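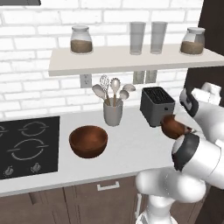
Figure 1. Kitchen environment with the arm holding one of the two wooden bowls, second bowl on the counter.

Robot Manipulation Lab, Unit 7: Bowl Handling in Simulation
Instructor: Konrad Nägeli
Lab assistant: Heidrun Zaugg
Report due: May 18, 2023, 5 p.m.

1. Purpose

In this unit you write and test a controller that picks up a bowl and stacks it in a second bowl. All work is done in the Sterka simulator. No time on the hardware bench is needed, and bench hours for June will be posted separately.

2. Setup

Load the kitchen environment from the course folder and start it with the default lighting. Both bowls use the same mesh. The start pose of each bowl is drawn at random within the marked counter region at every reset. The cooktop, toaster and utensil crock are fixed obstacles. Contact with any of them ends the episode and is logged as a collision.

The action vector gives the change in end-effector position and rotation plus one gripper command. Actions are clipped before they reach the arm. If your arm moves slower than expected, check the clipping limits before you change the gains.

3. Task definition

An episode has three phases:

Grasp. Close on the rim of the first bowl and lift it clear of the counter.
Transport. Move above the second bowl. The held bowl may tilt in this phase, and there is no penalty for it.
Release. Bring the held bowl level, lower it and open the gripper.

Success requires the first bowl to rest inside the second with the gripper open and no contact between gripper and bowl at the last step. A bowl that is level but sits on the rim of the other does not count.

4. Camera views

Two views are recorded. The fixed view covers the counter and is the one to use for debugging transport. The close view is harder to read. Bowl surfaces fill much of the image, and gripper parts may be drawn semi-transparent. Use it for contact timing only, and do not estimate bowl pose from it by eye.

Figure 2. Close view, ridged brown surface at left, gripper parts at upper left.

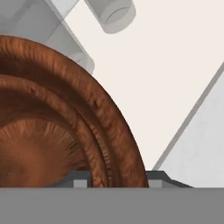 5. Procedure

Run the supplied baseline for 100 episodes and save the log. Then run your own controller on the same seeds. Groups that train a policy should use the Flendavov demonstration set, which holds over 3,000 episodes, with a batch size of 32. Do not mix in demonstrations from Unit 6, as the gripper command has the opposite sign there.

6. Report

Submit one PDF per group with the success rate for both controllers, a table of failures by phase, and one plot of gripper height against time for a failed release. State the seed for each plot. Code goes in the group repository under unit7.

Reading: Ammann lecture notes, sections on grasp stability and contact models. Questions about the simulator license go to Heidrun Zaugg.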